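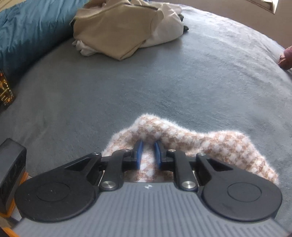 R. Gumede

How to write house rules for sorting clothes with a hand-held gripper

Most rule sheets I get sent for this sort of work are copied from factory robot manuals. They talk about fences, light curtains and emergency stops, and then hand the tool to a person kneeling by a bed with a heap of clothes on it. I have my doubts that anyone who wrote them has picked up a cardigan with one. Those rules are fine for the machines they were meant for. Ours has no fence and the operator is holding it.

What follows is the order I would write a sheet in. It comes from rewriting the one we used at Trestwood, which ran to 9 pages and was read, as far as I could tell, by me.

Step 1. Say what the sheet covers

One sentence. Ours reads: "Picking up, moving and putting down dry clothing on a soft surface, using a gripper held in the hand." If somebody wants to do wet towels or crockery, they write another sheet. Be wary of the phrase "and similar tasks". It lets in everything.

Step 2. Write down what the surface should be like

"Clear the work area" is the usual wording and it means very little. A bed in a real home has pillows on it, and folded things, and something left over from the morning. Do you want those gone or not? Either answer is all right, but two operators should give the same one. We settled on this:

Bedding stays.
Clothes that are part of the task stay.
Hard items stay only if the task calls for them. Otherwise they go on the floor behind the operator.
Nothing sharp, nothing hot, no drinks.

Leave a bare patch of blanket between the piece being handled and any pile that is already folded. I have seen sheets that give this gap in centimetres. I don't believe anyone measures it. "Wide enough to open the jaws in" works just as well.

Step 3. Check the tool before the first pick

Look at the pivot screws and pins. Then the pads. A fluffy garment sheds, and lint on a pad changes the grip long before you would notice by eye, so wipe both pads whether they look clean or not. Open and close the jaws 5 times with nothing in them and listen. If it clicks or sticks, put it down and report it.

The Cusau checklist asks for a signature at each of these points. We tried that, and people signed the whole column at the end. One signature, at the start, by the person holding the tool.

Step 4. Set the rule for hands

This is the one I would argue for hardest. The free hand, and anybody else's hands, stay outside the reach of the jaws while they are moving. Resting on the edge of the bed is fine. Reaching in to straighten a sleeve is fine too, once the jaws have stopped and the operator has said "stopped" out loud. Cuffs count as hands. Long sleeves get pushed up.

I'm told the force is too low to hurt. Perhaps it is. The pins and linkages can still nip skin or catch a loose thread, and a rule that depends on everyone judging force correctly is a poor rule.

Step 5. Describe a good pick in plain words

Come in low, with the pad tips just touching the cloth. Close on a fold or an edge where there is one. Lift straight up before moving sideways - dragging a hairy fabric over a fleecy blanket pulls at both. If the blanket comes up as well, open, go back and start again. Do not shake it free.

Step 6. Decide what counts as a failure

Do this before the work starts. The Brunmont trial claimed 100 clean picks in a row, and I would be more impressed if the write-up said what a clean pick was. Ours: the right item, only that item, put down where it was meant to go, with no help from a hand. Anything else is marked as a miss, including the ones that "nearly" worked.

Step 7. Cut it to one side of paper

Read each line and ask when it was last followed. Ours went back for changes in November, when we dropped the line about safety shoes.

Last revised September 12, 2019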